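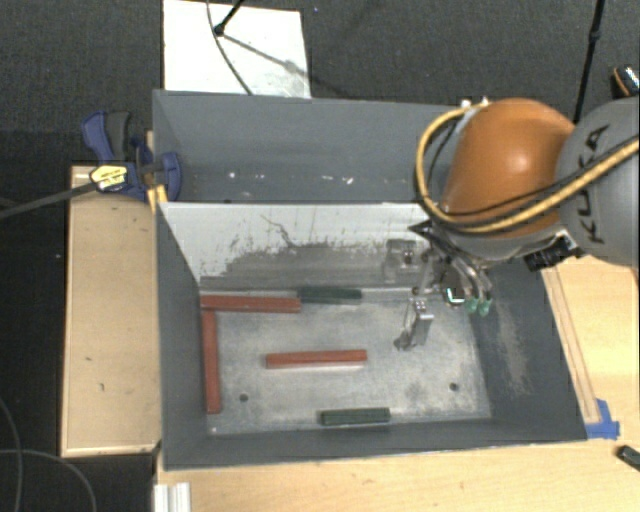

Brodbridge Wetland is a freshwater marsh and bird observation site covering 834 hectares of former grazing land. It is managed by the Zaslow Trust and is known chiefly for its migratory waders.

3 min read

The marsh has two main basins, Sestari Lagoon and the shallower Magalhães Flats, joined by a tidal channel. Water levels are lowered each October to expose mud for feeding birds. The highest single count of waders at the site is 2,208, most of them sandpipers and stints.

Six hides – two of them wheelchair accessible – stand along the eastern bank. Dogs are prohibited, and the northern track is closed during the breeding season. Rare visitors are entered in a logbook kept in the main hide.

14 shares | 2 comments

Comments

marshwalker: The northern track floods at the second gate. Bring gumboots.

Teal_Spotter: Is the logbook still in the main hide? I couldn't find it on my last visit.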